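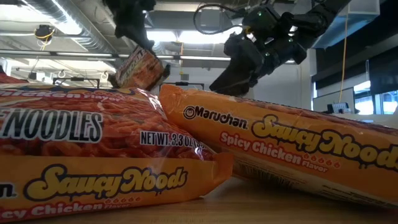
Wanted: home Wi-Fi testers in Badley and Cunbridge

Do you have a bedroom where video calls go to die? A basement where your phone gives up and switches to cell data? A garage that might as well be on the moon? Then I would love to hear from you!

I run a small review site about home networking gear - routers, mesh kits, extenders, powerline adapters, the odd switch when I'm feeling brave. Up to now most of the testing has happened in my own house, a one-story ranch with drywall everywhere and hardly any neighbors. Pretty much anything works in my house. I could hang a router from the mailbox and still get a signal in the kitchen. Fine for me, not a lot of use to someone in a third-floor walk-up with 15-inch brick walls and everybody else's network coming through the ceiling.

So I'm looking for 20 households to try equipment at home this fall and tell me how it goes.

What you'd be testing

Two things. The first is the Zostus mesh kit, which comes as one main unit and a pair of satellites. I've had it since June and I like it a lot, but I want to see it in houses with stairs. The second is a pair of Fuchs powerline adapters, the kind that send your internet through the electrical wiring. Powerline gets a bad rap (some of it earned), and I'd like to know which homes it suits and which ones it doesn't.

You'll get one or the other to start with and swap halfway through. I buy all of this gear myself, at retail, and neither company has any say in what goes on the site. They don't know who the testers are either. If you think a product stinks, say so and I'll print it.

What I'd ask you to do

Before you plug anything in, you run a speed test in five spots around your home using the router you already have. Then you set up the new gear, run the same tests in the same spots, and live with it for a few weeks. Stream things. Let the kids play games. Work from home if you do that. Once a week you fill in a short form, mostly check boxes plus one big blank box for grumbling. I read every word in the grumbling box and it's usually the best part.

Please don't try to be nice to the equipment. If your old router sat behind the TV next to the fish tank, put the new one behind the TV next to the fish tank for the first week. You can move it after that and tell me if anything changed.

Setup takes most people under an hour. If you get stuck you can call or text me and I'll walk you through it, and I'd like to hear where you got stuck, so don't be shy about that part. Write down the exact wording of any error message, or just snap a picture of your phone screen.
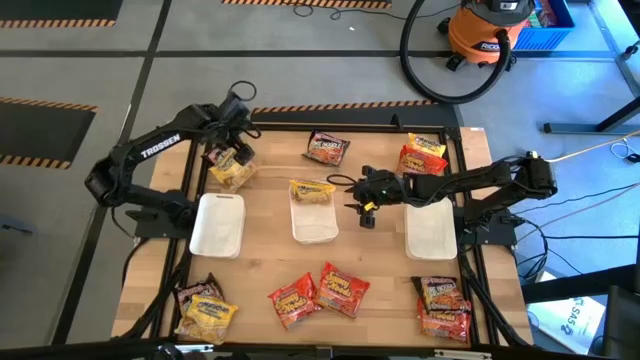

One tester from the last round wrote to me afterward: "I figured I wasn't technical enough and almost didn't apply. Then the app asked me for a password it had never given me, and I got to complain about it in print. Can my sister do the next one?"

Yes, your sister can do the next one, as long as she lives in the area! And that's pretty much the kind of person I'm after. I have plenty of opinions from people with a rack in the closet. I need more from people with a cable modem on top of the fridge.

Who can apply

You need to be 18 or older and live in Badley, Cunbridge, or close enough that I can drive over with a box. You should be the person who pays the internet bill, or have that person's okay in writing (an email is fine). Renters are welcome, and so are folks in mobile homes, duplexes and old farmhouses. I'd be thrilled to get a couple of old farmhouses.

Your internet can be cable, fiber or fixed wireless. If your plan is a 1000 Mbps one, great, I'm short on those. If it's slow, also great, just tell me what you're paying for so I can compare it with what you get. I'm leaving satellite out of this round. The numbers jump around so much that I can't tell what the router is doing.

If your provider makes you use its own combined modem and router, you can still take part. There's usually a setting that turns its Wi-Fi off and I'll help you find it.

What you get

Each household gets a $138 gift card when the last form is in, and you keep whichever of the two products you liked better. The other one comes back to me. If you hate them both I'll take both back and you still get the gift card. I'll also write up a one-page map of your home's signal, room by room, before and after. People seem to like those more than the money.

If you need to quit partway, that's okay. Send the gear back in its box and I'll pay you for the weeks you finished.

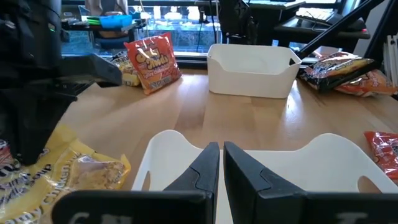 About privacy, since I get this question every time. I don't see what you look at online, and nothing I ask you to install can see it. The forms ask for speeds, room names, wall materials and how annoyed you were. On the site you'd show up as something like "two-story brick, Cunbridge, five people, fiber." The Zostus app does want an account, and I'll give you a fresh email address to use for it if you'd rather keep yours out of it. The Fuchs adapters don't need an account at all.

How to apply

Send me a note through the contact page with "tester" in the subject line. Tell me what kind of home you have, roughly how big it is and when it was built if you know. Tell me who your provider is, which router you have now (there's a sticker on the bottom) and where your worst spot is. A sketch of the floor plan on the back of an envelope helps a ton. It does not have to be to scale.

Applications close 24 August 2026. I'll answer everybody, including the people I can't fit in, and I'll keep your note on hand for the next round unless you ask me not to. I'm picking for a mix of buildings, so a no just means I already had three split-levels.

Kits go out in person. I'll bring yours over, we'll pick your five test spots together, and I'll be out of your hair in half an hour. Dogs are fine - just let me know if yours likes to chew cables.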